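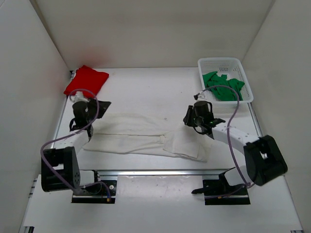
Tournament Structure and Player Ratings
Unit 4 handout: Group stages, seeding and the Resta format

Reading before class: Ondrejka, course reader, the chapter on double elimination. Bring the bracket sheet from Unit 3.

4.1 Terms

A match is a series of games between two players. A best-of-three match ends when one player has won two games. A group is a set of players who meet each other before the elimination bracket begins. A seed is a position given to a player before the draw. A bye is a round in which a player advances without playing.

In these notes "round of 16" always means the stage with sixteen players left, whether it is played in groups or as a bracket. Older tournament records use the term both ways, so check the format before comparing results.

4.2 The Dollov Open as a case

The Dollov Open was a one-on-one real-time strategy event run over a single season. Sixteen players were drawn into four groups of four. Every player met the other three once, in single games. The top 2 in each group advanced to a best-of-three quarterfinal. Semifinals and the final were best of five.

Each group has six games. With single games there are only a few possible final tables:

3-2-1-0 wins: no tie, no extra games.
3-1-1-1: one player through, three-way tie for second place.
2-2-2-0: three-way tie for two places.
2-2-1-1: top two through, order decided by head-to-head.

The second and third cases need a tiebreaker. Dollov replayed the three-way round robin until the tie broke. In Group C this took three full cycles, and the last game finished after midnight. The rule sheet set no limit on replays. Later events capped them and then used the seed order.

4.3 Seeding

Refugio Quintero won the previous season and was placed first in Group A. The other three semifinalists headed the remaining groups. Each then picked one opponent from the qualifier pool, and that opponent picked the next. The chain continued until the groups were full.

Two effects follow from this method. Strong qualifiers tend to be picked last, and they are then placed together or with a seed who did not choose them. Players who know each other's builds from team practice usually avoid one another, so teammates are spread across groups without any rule requiring it.

4.4 Ratings under the Resta format

Resta is the rating method used by the Brirmont league. A new player starts at 2000. The expected score of player A against player B is

E = 1 / (1 + 10^((B - A) / 400))

After each game the rating moves by K times (result minus E), with result 1 for a win and 0 for a loss. K is 32 for league games and 16 for qualifiers.

Worked case. Player A is rated 250 points above player B. The exponent is -0.625, and 10 to that power is 0.237. E is 0.808. If A wins a league game, A gains 6.1 points. If A loses, A drops 25.9.

The league file used in the lab holds 3547 games. Games decided by disconnection are marked D in the last column. Remove them before computing anything.

4.5 Map effects

Resta takes no account of the map. Pešek's correction adds a fixed term to the exponent for each pairing of factions on each map. The term is fitted from past games and is unreliable when a map has been in the pool for less than one season. Mirror matchups get a term of zero.

4.6 Exercises

1. List every set of results that gives a 2-2-2-0 table in a group of four.
2. Assume all players are equal. Find the chance that a group needs a tiebreaker.
3. Repeat exercise 2 with one player rated 250 above the other three.
4. Using the league file, compare final ratings with K set to 16 and to 32. Report the ten largest differences.

Exercises 1 to 3 are due at the start of the next class. Exercise 4 is due with the lab report in November. Send questions on the league file to Zdeňka Ondrejka.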